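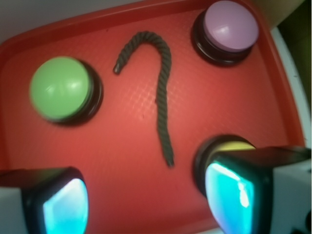
**Margaux Tessier** wrote:

I have to disagree with you on the interrupting rule, and I say it with love, having sat through more family quiz nights than I care to add up. If you let people buzz in before the question is finished, the quickest thumb wins every time and the grandparents go home feeling slow. We tried it that way for a whole winter. My mother knows every river in Europe and she barely got a word in, poor thing. Let the reader get to the question mark and THEN let people go for it.

**tienfu_yau** wrote:

Thanks, Margaux, that's just what I was hoping somebody would tell me before Thursday! I still lean the other way, though. For me the fun of a quiz is that awful moment when you think you know where the question is going, and you jump, and it turns a corner on you. Last time my brother-in-law jumped in on "The capital of Australia is..." and shouted Canberra, and the rest of the question was "...Canberra, but which city is the largest?" He sulked all the way through dessert, and we'll be bringing it up at weddings.

The real argument at our house is over what a wrong answer should cost. We play to 34, a number my father-in-law picked years ago and will not explain, and we take off 2 for a wrong answer if you interrupted. My sister-in-law Safta (she's on here, hi Safta) says that's too harsh and the shy people stop playing.

**safta_anghel** wrote:

Hi. Yes, I said that, and I'll say it again in front of strangers. Taking points off a ten-year-old is a rotten way to spend an evening. By the second half the kids just sit there and eat chips, and then everybody wonders why they don't want to play anymore.

What I'd do is lock the person out of that one question and leave the score alone. They've already been embarrassed in front of the family. Let the other side hear the whole thing read again slowly and have a proper go at it.

Also, Tien-fu, I was there, and he did not sulk through dessert. He sulked through coffee.

**wk_tang** wrote:

I ran the quiz at our community hall for a good long stretch, and I landed where Safta did, lockout and no penalty. It also saves the scorekeeper a headache. When you start subtracting, somebody always claims they were on 19 when they were on 17, and you're going back through the sheet with your glasses pushed up on your head while the soup gets cold.

One thing I'd add for anybody writing their own questions: put the twist early or leave it out. "Which city, the largest in Australia but not its capital..." is fair to the people who jump and the people who wait. A question with the twist tucked in at the very end is a trap, and folks get tired of traps after a few of them.

**Valentyna Z.** wrote:

Oh, I love a trap. Sorry, Wai-kit! I think one a round is fine, as long as the reader says at the start of the evening that there will be some. We do a round my husband calls "Wait For It" where every single question has a turn in it, and people who'd normally pounce go all quiet and suspicious, and it's the best fifteen minutes of the night.

On the kids, though, I'm with Safta completely. We give anybody under twelve a free guess in each round, no cost at all, and they save it up and whisper about it like it's treasure. My youngest held on to hers until the last question, used it on "971," and was very proud. (The question was about a composer.)

**Margaux Tessier** wrote:

Valentyna, I'm stealing the free guess. My mother is going to ask for one too and I'm going to give it to her.

I'll bend this far on interrupting: fine for one round, if it's announced, and if there's a plain round afterward so the slower ones can catch up. I still wouldn't do it all evening. There's a kind of person who goes tense the whole time they're listening, and I'm married to one.

**wk_tang** wrote:

Plain round afterward is a good idea. I'd make it picture questions or music, something where you write the answer down and hand it in. It gives the reader's voice a rest as well. Mine was always gone by nine.

**tienfu_yau** wrote:

All right, I've been talked around, or most of the way around. The plan for Thursday is 5 rounds. Lockout for a wrong answer and nothing taken off. Interrupting is allowed in the second round and the last one only, and I'll say so before we start. Free guess for the kids, and for Safta if she's nice about my reading. Green side against purple side as always, and the red tray goes in the middle of the table where everybody can reach.

We're still playing to 34. I asked about changing it and was told no.

**safta_anghel** wrote:

I'm bringing the lemon cake. And I want it written down that I'd like to be on purple this time.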